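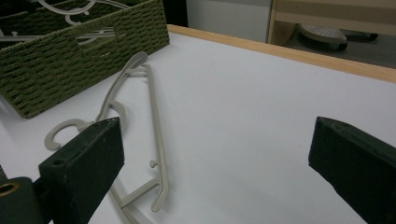

Choosing the right hanger is the first job in setting up your Gronellow closet rail, and it makes everything after it so much easier! The rail is happy with any hanger that has a fixed or swivel hook, but for everyday shirts and tops we love the slim molded plastic kind. Lay one flat on a white tabletop before you start, the way the light gray one is lying, and you can look it over properly: the open C of the hook, the small curled tip at the end of the shoulder arm, the little peg sticking out from the long straight bar. Every one of those parts has a use in the steps that follow.

Section 2: Hangers and first loading

Filed under: Closets & Clothes Care > Set-up Guides
4 min read

Before you begin

The rail should already be fixed to the wall (Section 1) and the end caps pushed fully home. Clear a table or a stretch of bed next to the closet. You'll want a soft dry cloth, your hangers and the first armful of clothes.

2.1 Checking the hangers

1. Wipe each hanger from the hook down to the lower bar. Dust loves the inside of the curled tips.
2. Run a fingertip along both edges. If you feel a rough seam, set that hanger aside for coats with a tough lining – a knit will snag on it sooner or later.
3. Press lightly on both shoulders. A slim hanger should give a little and spring straight back.
4. Look closely where the hook meets the arms. Recycle any hanger with a pale stress line or a crack there.

CAUTION: Do not warm a bent plastic hanger over a stove or with a hair dryer to straighten it. It may soften suddenly and burn your fingers.

2.2 Hanging shirts and tops

1. Undo the top 2 buttons.
2. Feed the hanger up from the hem, hook first. Going in through the neck is quicker, we know, but it stretches the collar.
3. Settle the shoulder seams on the arms and fasten the top button again.
4. Hang the shirt with the open side of the hook facing the back wall. Do the same with every hanger and you can lift out a whole bunch in one go (wonderful on moving day!).

NOTE: Straps and hanging loops go over the pegs or under the curled tips, whichever your hanger has. Slippery camisoles stay put much better this way.

2.3 Hanging pants and skirts

1. Fold pants along the crease and lay them over the lower bar, with the cuffs a little longer than the waist.
2. For skirts with loops, slip one loop over each side and let the waistband hang level.
3. Keep heavy denim off slim hangers. The Myklebust wide-bar hanger takes it easily.

2.4 Spacing

Start in the middle of the rail and work outward, long things to the left, short things to the right – or the other way around if your door opens that way. Leave enough room to slide a flat hand between garments. Ulla Brekke, who drew up the Stomirside closet plans, likes to leave one bare hanger at each end for tomorrow's outfit, and we've all copied her.

CAUTION: Never hang wet laundry on the rail. Let it dry completely first.

Spare end caps: order part 351. For corner closets, continue with Section 3.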